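Meredith Arts Center to Open Year-Round Writing and Lettering Rooms in November

MEREDITH - The Meredith Arts Center announced today that it will open a suite of rooms devoted to handwriting, lettering and brush calligraphy on the second floor of the former Drender Paper Company office building. The new Drender Rooms will open to the public in November and will operate 365 days a year, including holidays, with free entry at all times.

The project adds 3,225 square feet of public space to the Center and is the largest expansion of its programs since it moved to Sultier Street. It includes two teaching studios, a reading room, a small gallery and a supply counter where visitors may borrow pens, brushes, ink and practice paper for use on site.

"For many years our lettering classes have filled within hours of being announced, and we have had to turn away residents who wanted to learn," the Center said in a statement. "The Drender Rooms will allow us to offer more classes, at more times of day, to people at every level of experience. They will also give those who already practice a quiet place to do so."

The Drender building housed the offices of the paper company until the firm closed its Meredith operation. The ground floor was later converted to shops, while the second floor was used mainly for storage. The Center signed a long-term lease on the upper floor last year, and work began in the spring.

Renovation has included new wiring and lighting, the repair of the original windows on the Sultier Street side, and the installation of an elevator serving both public entrances. The former sales office has become the reading room. Its built-in sample cabinets, once used to show paper stocks to customers, were kept and will hold the Center's collection of copybooks, penmanship manuals and type specimens.

Classes and Open Studio Hours

The opening season will offer 20 courses, most of them meeting once a week for six weeks. Subjects include everyday handwriting for adults, italic and pointed pen, sign lettering, brush calligraphy in the Chinese and Japanese traditions, and an introduction to bookbinding. A separate series for children will be held after school.

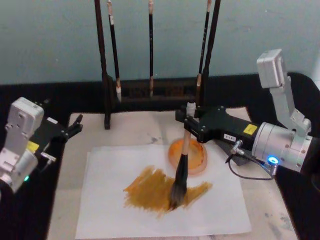
Brushes on a rack behind a sheet of white paper. Brush calligraphy is one of the subjects offered in the opening season.

Brush courses will be taught at two levels. The beginning course covers posture, grinding and loading ink, and the basic strokes, and moves on to a small group of characters in regular script. The continuing course is intended for students who have completed the first or who have studied elsewhere, and is given over largely to copying from model texts. Neither course requires knowledge of Chinese or Japanese. Students who read one or both languages may ask to work from longer texts.

The handwriting course for adults was developed in response to requests from residents, many of whom told the Center that they rarely write by hand and would like to do so more comfortably. It will be offered in the morning and again in the evening. A version for people recovering the use of a hand after injury or illness is planned for the second season, and the Center is now seeking instructors with suitable training.

Open studio hours will be held every day from noon to 5 p.m. No registration is needed. Visitors may bring their own projects or work from a set of practice sheets available at the supply counter. A studio attendant will be present to help with materials, although formal instruction is reserved for classes.

Course fees will be set on a sliding scale, and the Center has reserved places in each course for students who are unable to pay. Current members will receive early registration. Children's classes are free to residents of Meredith, with materials included.

Opening Exhibition

The gallery will open with "Written in Meredith," an exhibition of letters, ledgers, school exercises, shop signs and recipe cards lent by local families and businesses. Over 300 items were offered in answer to a public call issued last winter, and a selection will be shown in two parts so that fragile papers are not kept on view for too long.

Among the items in the first part are order books from the Drender Paper Company, a set of hand-lettered price cards from a Sultier Street grocery, and a group of penmanship certificates awarded to pupils of the town's public schools. The second part will give more space to writing in languages other than English, including letters sent to Meredith families from relatives overseas.

Labels for the exhibition were lettered by hand by students in the Center's existing classes. Typed versions will be available in large print at the gallery desk, together with an audio guide in English and Spanish.
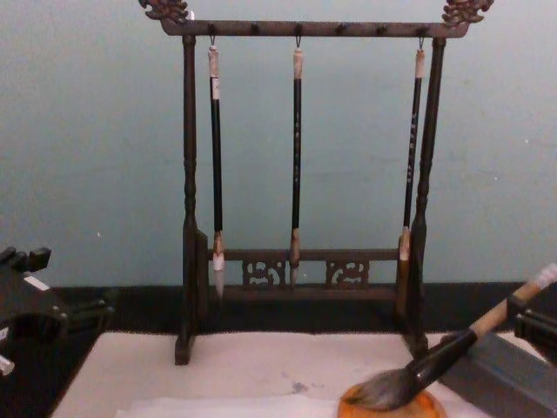 Photo: Meredith Arts Center

Materials and Partnerships

The supply counter will be run in partnership with Gako, a Meredith stationery and art supply store. Under the agreement, Gako will stock the counter with paper and ink for the first two years and will advise the Center on the purchase of studio tools. Visitors will not be charged for practice materials used during open studio hours. Finer papers and personal sets of tools may be bought at the store, where registered students will receive a discount.

"We have supplied paper and ink to the Center's classes for a long time and have seen demand grow each season," Gako said in a statement. "We are pleased to support a place where people can try these tools before deciding what they would like to own."

The Center will also work with the town's public library on a shared catalog for the reading room. Books in the collection will not circulate, but they will be listed alongside the library's own holdings, and library card holders may reserve them for use in the room. Older manuals that are too delicate for regular handling are being scanned, and copies will be placed on the open shelves - a process that is expected to continue through the first year.

Teachers in local schools may book the studios without charge for class visits on weekday mornings. A visit lasts 90 minutes and includes a short tour of the gallery followed by a lesson in one of the studios. Lesson plans for grades three through eight have been prepared and will be posted on the Center's website before the opening.

Funding

Construction was paid for through a combination of a town capital grant, gifts from members and the proceeds of the Center's annual auction. Operating costs for the first three years will be met by course fees, gallery gifts and a reserve set aside by the board for the purpose. The Center does not expect the expansion to affect the budgets of its ceramics, printmaking or theater programs, which will remain in their present quarters.

A fund has been established for the care of the reading room collection. Gifts of books and manuscripts will be considered, and donors are asked to send a brief description before bringing items to the building. The Center regrets that it cannot provide appraisals.

Visiting

The Drender Rooms are on the second floor of the Drender building and may be reached from Sultier Street or from the parking area at the rear. The gallery and reading room will be open daily from 10 a.m. to 6 p.m., with evening hours for registered students while classes are in session. Both entrances, all studios and the gallery are accessible by wheelchair. Adjustable tables are available in each studio and may be requested in advance.

Registration for the opening season will begin in October for members, with general registration to follow two weeks later. A course list may be obtained by mail, at the front desk or from the Center's website. Residents wishing to lend items to the second part of "Written in Meredith" should contact the exhibitions office before the end of the year.

About the Meredith Arts Center

The Meredith Arts Center is a nonprofit organization offering classes, exhibitions and performances to residents of Meredith and the surrounding towns. Its programs include ceramics, printmaking, theater, lettering and music for young children. The Center is supported by its members, by course fees and by the Town of Meredith.

Media inquiries: Communications Office, Meredith Arts Center, Sultier Street, Meredith. Press visits to the Drender Rooms may be arranged ahead of the opening by written request.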